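In Praise of the Blank Surface

My grandmother's kitchen table in Premham had nothing on it. I mean that as high praise. Every other flat thing in her house was buried — the piano, the window ledges, the top of the freezer — but the table was wiped and bare by 8 in the morning and it stayed that way until somebody needed it. Then it could be anything. I learned to read there, and my uncle rebuilt a carburetor there, and I'm fairly sure my cousin's divorce papers were signed there.

I've been thinking about that table since October, when I finally cleared my own desk and got more done in a week than I had all summer. I want to make a case for the empty surface, and I want to make it loudly, as somebody who used to be very smug about clutter. I had all the lines ready. Messy desk, busy mind! I once owned a mug that said so.

What changed me was a sign painter named Tapio Kinnunen, who let me sit in his shop for an afternoon while I was writing something else. He spent most of that time looking at a primed panel. He'd walk up to it, walk away, eat half a sandwich, come back. I kept waiting for him to start, and it took me far too long to see that he had started before I got there. By the time he picked up a brush the word was already on the panel for him, and he laid it down in one go, no pencil.
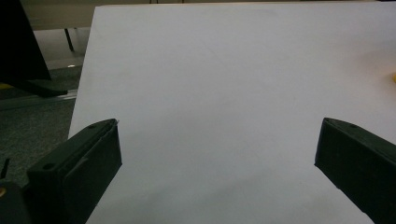
A white board with almost nothing on it.

I asked him if the blankness ever scared him. Writers love to talk about being scared of the blank page, so I was fishing a little. He looked puzzled and said it was the best part of the day, because every mistake was still in the can.

I love that! And I think he's right about more than paint. A bare surface is generous. It holds still and lets you see the size of what you have to work with, and a person who can see the size of a thing tends to use it better. Cooks know this. So does anyone who has ever tried to wrap a large present on a small corner of a crowded bed, chin on the tape, scissors somewhere under a leg.

My friend Hilkka Miettinen disagrees with me, and she's no fool. She says an empty table is a luxury for people with closets, and that the stuff has to go somewhere.
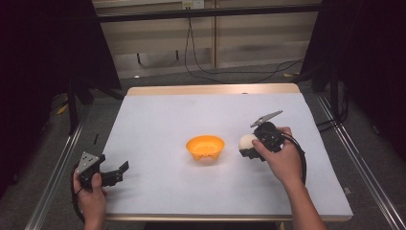 She has a point about the closets. She raised two kids in 400 square feet and every surface she owned did three jobs. But when I pushed her on it she admitted that she cleared the table every single night, moving the homework and the mending onto the bed, and then moving them all back again before she slept. She did that for years. If that isn't devotion to a bare table, I don't know what is.

So I'm not asking anyone to throw things out or buy matching boxes. Keep your piles. I still have mine, they've just moved to the floor. Pick one surface, even a tray, and give it back its emptiness at the end of the day. Mine is 50 inches wide and has a burn mark from a soldering iron, and I go and look at it before breakfast now, coffee in hand, the way Tapio looked at his panel.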